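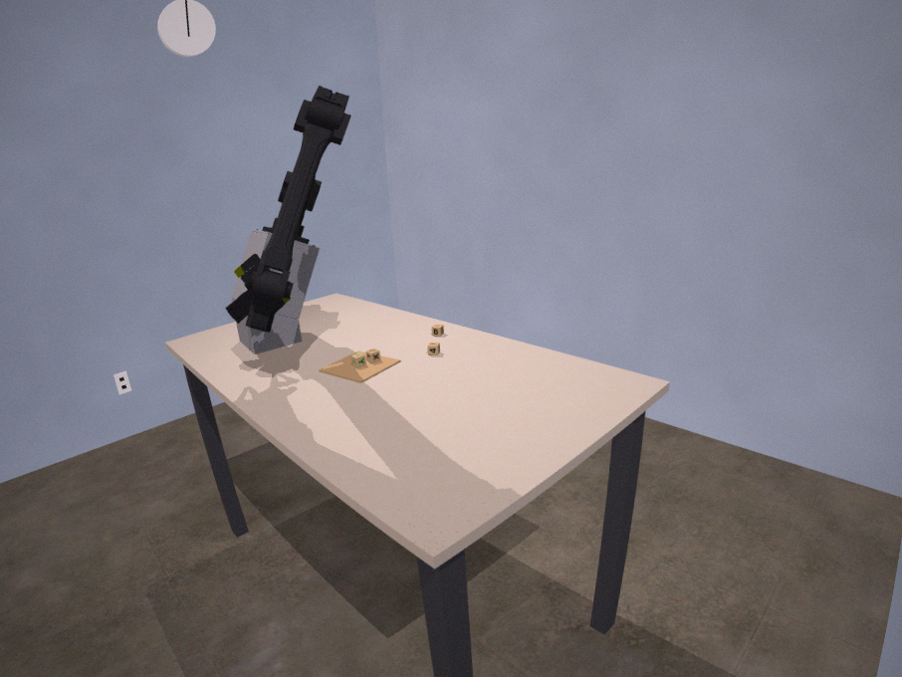 How to level a table on an uneven floor

Updated 6 Aug 2023

A table that rocks is usually a floor problem. Before you cut or plane anything, find out whether the table or the floor is at fault.

You will need a spirit level, a tape measure, some card, a pencil and a few felt or rubber pads. A second person helps if the table is heavy.

Check the table first

Clear the top. Push down on each corner in turn and note which pair makes it rock. Turn the table through a quarter turn on the same spot and try again. If the same legs lift, the fault is in the table. If different legs lift, the floor is uneven there.

Tighten every bolt before going further. On flat-pack tables the bolts work loose with use, and a loose leg can feel just like a short one. If the legs are screwed into plates, check that the plates sit flat against the underside.

Measure the gap

Put the table where it is going to stay. Press down so that three legs are firm on the floor, then slide pieces of card under the fourth until the rocking stops. Measure the stack with the tape. Anything up to 5 mm can be dealt with using pads. Up to 17 mm, use screw-in adjustable feet. For more than that, move the table or have the floor looked at.

Fit the pads or feet

For pads, wipe the bottom of the leg clean, cut the pad slightly smaller than the leg and press it on hard. Leave it for an hour before putting weight on it.

For adjustable feet, turn the table over onto a blanket. Mark the centre of each leg by drawing lines from corner to corner. Wooden legs need a pilot hole a little narrower than the threaded insert. Hollow metal legs take a push-in insert, and you must buy the one that matches the inside width of the tube, so measure that and not the outside. Fit feet to all four legs, otherwise the top will slope.

Set the level

Stand the table upright and lay the spirit level along one long side, then across each end. Raise the low corners a turn at a time. Finish with the level laid corner to corner in both directions. Tighten the lock nuts if your feet have them.

Check it again after a week, as pads squash a little and soft flooring such as cork or vinyl will dent. On carpet, wait a fortnight.

Next guide: Fixing a drawer that sticks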